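Section 9: Save Data, Cloud Sync and Controller Profiles

10 Feb 2025
Posted by the Wedden support desk

The steps in this section apply to Wedden on the Jokico handheld and on desktop. They assume the game has been installed and launched at least once, so that the default save folder exists. Menu names are given as they appear in the English version, build 1082 or later. Earlier builds place the sync options under Network instead of Profile.

9.1 Before you start

Check the build number in the lower corner of the title menu. If it is lower than 1082, update before changing any sync setting. A save written by a newer build cannot be opened by an older one, and the older build will list the slot as empty.

CAUTION: Do not start a new game in a slot that shows as empty after a downgrade. The first autosave overwrites the existing file.

You need a Gotau account for cloud sync. Local saves, controller profiles and replay files work without one.

9.2 Linking a Gotau account

1. From the title menu, open Options, then Profile.
2. Select Link Account. A six-character code is displayed.
3. On a phone or computer, sign in to Gotau and open the Devices page.
4. Enter the code and confirm.
5. Return to the game. The Profile page shows the account name once the link is complete.

The code expires after two minutes. If it expires, back out to Options and select Link Account again. Pressing the button repeatedly on the same page does not create a new code.

NOTE: One Gotau account can be linked to one Wedden profile per device. To switch accounts, unlink the first one under Profile – Manage. Unlinking leaves the local save in place and stops further uploads.

9.3 First sync

The first sync compares the local save with anything held in the cloud.

1. With the account linked, set Cloud Sync to On.
2. Wait for the spinning icon to stop. Do not suspend the console during this step.
3. If only one copy exists, it is used and no prompt appears.
4. If two copies exist, the Conflict page opens and shows play time, last chapter and save date for each.
5. Select Keep Local or Keep Cloud. Hold the confirm button until the bar fills.

The copy that was not selected is moved to the backup folder, where it stays until the next conflict. Only one backup is held per slot.

CAUTION: Play time is counted separately from save date. A copy with more hours is not always the newer one, for example after a long session spent in practice mode. Compare the chapter as well.

9.4 Restoring a backup

1. Set Cloud Sync to Off.
2. Open Profile – Manage – Backups.
3. Select the slot and press Restore.
4. Load the save from the title menu and confirm that the chapter and inventory are correct.
5. Save manually at any rest point.
6. Set Cloud Sync to On and select Keep Local when asked.

If step 1 is skipped, the cloud copy may be downloaded again as soon as the title menu opens. The backup is then replaced and cannot be recovered through the menu.

9.5 Controller profiles

Button layouts are stored apart from save data. Each profile holds the button map, stick dead zones, trigger range and vibration strength.

1. Connect the controller before launching the game. Pichon pads must be switched to mode 2 with the slider on the back.
2. Open Options, then Controls, then Profiles.
3. Select an unused profile and press Edit.
4. Assign each action in turn. An action with no button assigned is marked in red and the profile cannot be saved.
5. Open the Stick Test page. Release both sticks and raise the dead zone until the dot stays at the center.
6. Press Save and enter a name.

Dead zones are set per stick. A low value gives finer aim but passes through any drift in the stick. If the camera turns with no input, raise the right stick value one step at a time and repeat the test.

NOTE: Profiles made on desktop with a keyboard assigned are hidden on the Jokico. They are still present in the cloud and reappear when the same account is opened on desktop.

9.6 Error codes

1082-B: The save was written by a newer build. Update the game and try again.

1136: The upload was started but not confirmed by the server. The local save is not affected. Leave the game at the title menu with the network on and wait for the icon to clear. If the code returns, unlink the account, restart the device and repeat 9.2.

1136-R: As above, for replay files only. Delete one or more replays and retry. Replays are counted against the same storage limit as saves.

P-04: The controller reported a layout the game does not know. On Pichon pads this is nearly always the mode slider. Close the game before moving the slider – the layout is read only at launch.

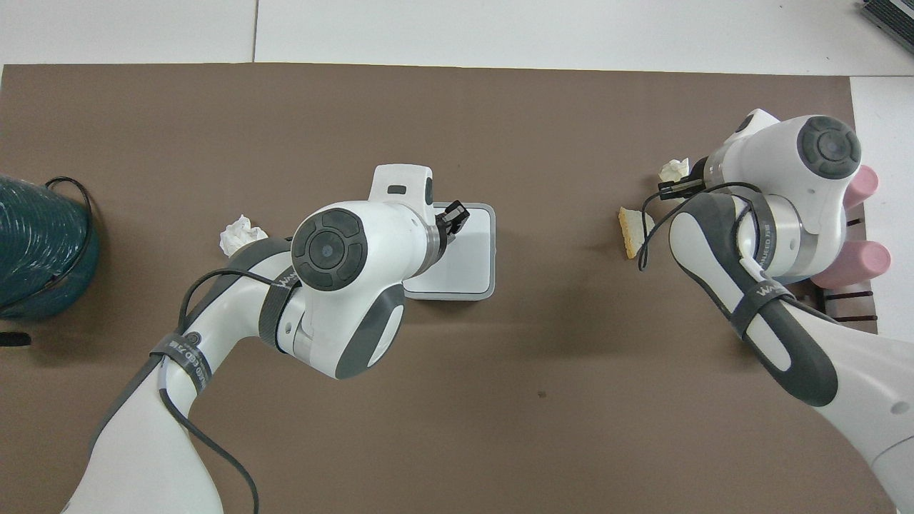 One reader wrote that code 1136 kept coming back after a full unlink and restart, and that it stopped only after the date and time on the handheld were set to automatic. The clock had been left a few minutes fast, and every upload was refused. The same reader asked whether the backup made during the failed attempts could be trusted.

It can be, provided no Conflict page was shown in the meantime. A refused upload does not write to the backup folder. The clock check has been added to the list below.

9.7 If sync still fails

1. Set the system date and time to automatic.
2. Confirm that the build number is the same on both devices.
3. Check free space in the system storage menu. Sync needs room for a second copy of each slot.
4. Turn off any network filter that blocks Gotau sign-in.
5. Export the log from Options – Support and attach it to your request.

The log lists build number, device model and recent error codes. It does not include the account password or the content of the save. Logs exported before the July update lack the upload history and should be made again on the current build.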